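Home | Kitchen | Laundry | Workshop | Garden | Index

Keeping a Play Kitchen Clean, Sorted and in One Piece

By Rosalind Kasprzak
Last updated: 19/06/2022

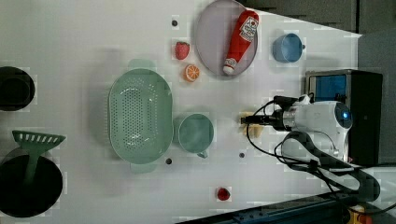

Play food and an oval plate on a white tabletop.

A play kitchen gets harder use than most of the real ones I have worked in. The food is chewed, stepped on, left under the couch and dropped in the dog's water. Most of it can be kept going for years with dish soap and a little glue. These are the methods I use at home and for the toy shelf at the Kidthorpe library, where the sets go out and come back in all conditions.

Washing plastic food

Check each piece for a hole before it goes in water. Squeeze it under the surface of a full sink. If bubbles come out, it is hollow and has a vent or an open seam, and it should be wiped and not soaked. Water that gets inside a hollow tomato will stay there for weeks and turn black.

Solid pieces can sit in warm water with a squirt of dish soap for 8 minutes. Use an old toothbrush on leafy tops, seeds, and anywhere two colors of plastic meet. Rinse and lay everything on a towel with the flat side up.

If a hollow piece already has water in it, squeeze out what you can with the hole facing down, then stand it hole-down in an egg carton overnight. Do this a second night if you still hear sloshing. When black specks come out with the water, throw the piece away. I have tried vinegar, and I have tried a bleach rinse, and neither one gets into the corners.

The dishwasher is fine for thick one-piece plates and cups on the top rack, with heated dry turned off. Thin bowls warp. Anything with a paper label or a painted face should be kept out.

Sticky residue

Old soft plastic sometimes turns tacky by itself. Wipe it with rubbing alcohol on a cotton ball, let it dry, and dust it with a pinch of cornstarch. Brush off the extra. Alcohol will take printing off some toys, so try a spot on the back first. This lasts a few months. When the tackiness comes back a third time I stop bothering.

For sticker glue, rub in a little cooking oil, wait, and wash with dish soap. Peanut butter also works but I don't use it on toys that other children will handle.

Labels that are peeling

Lift the loose corner with a toothpick and put a thin smear of white school glue under it. Press it down with a damp cloth and wrap a rubber band over a scrap of wax paper to hold it until morning. Clear packing tape over the top looks good for a week and then the edges collect lint.

Wooden pieces

Never soak wood. Wring out a cloth in soapy water, wipe, wipe again with plain water, and dry right away. If the grain feels fuzzy afterward, sand it lightly with 600 grit paper and rub in a few drops of food-grade mineral oil. Leave painted pieces unoiled.

The cutting kind that comes apart with hook-and-loop dots will lose a dot sooner or later. Scrape off the old adhesive completely before you put on a new one. Most of the failures I see are new dots stuck over old glue. Wood glue holds better than the adhesive that comes on the dot — give it a full day.

Fabric food

Felt eggs and pancakes go in a mesh bag on cold, gentle. Reshape them while damp and dry them flat. Stuffed pieces take a long time to dry in the middle, so I do mine in warm weather and skip it from November on, when the house is closed up.

Sorting and storing

Deep bins are the main reason sets get broken. Everything small goes to the bottom and the child dumps the whole thing to find it. Shallow trays are better, no more than 4 inches deep. I use the Oditz stacking trays because they were on the shelf at the hardware store, and a baking sheet with a rim does the same job.

Sort by the way the children play. Ours make breakfast and run a burger stand, so there is a breakfast tray and a burger tray, with everything else in a third one. Sorting into fruits and vegetables looked nice and lasted until lunch.

Do not store plastic food in a sealed tub unless it has dried for a full day. Leave the lid cracked if you aren't sure. Keep soft plastic away from hard plastic in a hot attic or garage, as the two can bond where they touch and leave a mark.

Small parts

Look the set over each time you wash it. Stems, caps and leaves that were tight when new can work loose. Tug each one. If it moves, glue it or take the piece out of use. With a child under three in the house, use a cardboard toilet paper tube as a gauge: any piece that fits all the way inside goes up on a high shelf.

Reader notes

A reader in Azevedo washes plastic pieces in a salad spinner and says it saves her a towel. I tried it with the spinner half full and it works well. Crank it slowly or the edges get nicked.

Another asked about Malau brand modeling dough stuck in the seams of a toy waffle. Let it dry hard, then pick it out with a wooden skewer. Water only spreads it.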